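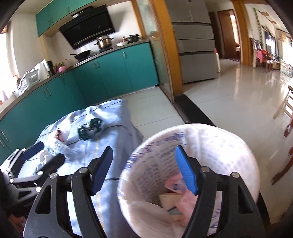 Kitchen bin with the liner folded over the rim, blue sack to the left

Ticket 89
Subject: Liner slides down inside kitchen bin, rubbish ends up on the sack
Site: Kudura, shared kitchen
Opened by: Trinidad Cisternas
Assigned to: Ridwan Siregar
Category: Household / waste
Status: Closed

Problem as reported

The liner in the round white bin does not stay up. It is fitted with the rim folded over the outside and looks fine at first. After a few things have gone in, one side slips off and drops, and the next person's rubbish goes down between the bag and the bin wall. People have stopped using it and leave wrappers and tissues on top of the big light blue sack next to it. The sack is for fabric and clean bags, so everything has to be picked off it again before it can be moved.

Liners are the white printed ones from Bustos, the 300 pack. We used the Grurkent ones before and I don't remember this happening, but we also had a different bin then.

Reply from Ridwan Siregar

Thanks. Please check the following and write back:

1. How far the liner folds over the rim, all the way round.
2. Whether the bag reaches the floor of the bin or hangs above it.
3. Whether air is trapped under the bag when it is fitted.

Leave the sack where it is for now.

Reply from Trinidad Cisternas

1. Uneven. A good hand's width at the back, hardly anything at the front.
2. Hangs above it. I pressed on the bottom and the front edge came off straight away.
3. Yes, it puffs up. I had to push it down with my arm.

There was a pink plastic bag and a cream paper box in it at the time. Neither is heavy.

Reply from Ridwan Siregar

It sounds like the bag is short for the bin. The Bustos pack comes in two lengths and the boxes are nearly the same colour. What does the side of yours say?

Reply from Trinidad Cisternas

Box has gone out with the cardboard. Joaquín Olivares bought them, I will ask him.

Reply from Joaquín Olivares

Short ones. The long ones were out of stock at Ruminon and I thought the difference was in the thickness. There are 8 rolls left in the cupboard.

Reply from Ridwan Siregar

Use the short ones up in the bathroom bins. For the kitchen I have ordered the 700 mm length. Until it comes, push the bag right to the bottom first, then fold over what is left and knot the slack at one side so it grips the rim. Can somebody also clear the top of the sack and tell me what was on it? I want to know if it is all kitchen waste or if people are sorting there.

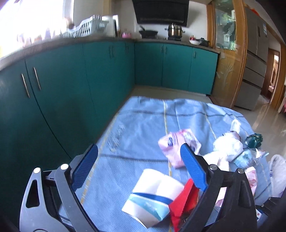
Posted by Gervasio Paredes | February 2019 | Ticket 89, update 7

Went through the things on the blue cloth. All packaging and tissue-type rubbish, no sorting going on as far as I can tell. Folded white packet with a dark blue stripe and a turquoise band, a red wrapper with a serrated edge, a crumpled pink plastic package, a small white wrapper with faint green marks, and white crumpled stuff that is tissue or thin bag. Plastic to the plastics, the rest to the bin.

Tried the knot as described. The rim held when I pressed on the bottom of the bag. Untying it is a nuisance with full hands.

Reply from Sebastián Yáñez

Could the sack go somewhere else? It is wide and at the right height, so things will get put down on it even with a working bin.

Reply from Ridwan Siregar

Agreed. Gervasio, please move it to the store cupboard once the new liners are in.

Reply from Gervasio Paredes

Long liners arrived and one is fitted. It reaches the floor of the bin with an even fold all round, no knot needed. Sack moved.

Reply from Trinidad Cisternas

Still up after a full bag. Fine to close. Joaquín has the order code for next time.

Resolution: wrong liner length. Long liners to be kept under the sink, short ones in the bathroom.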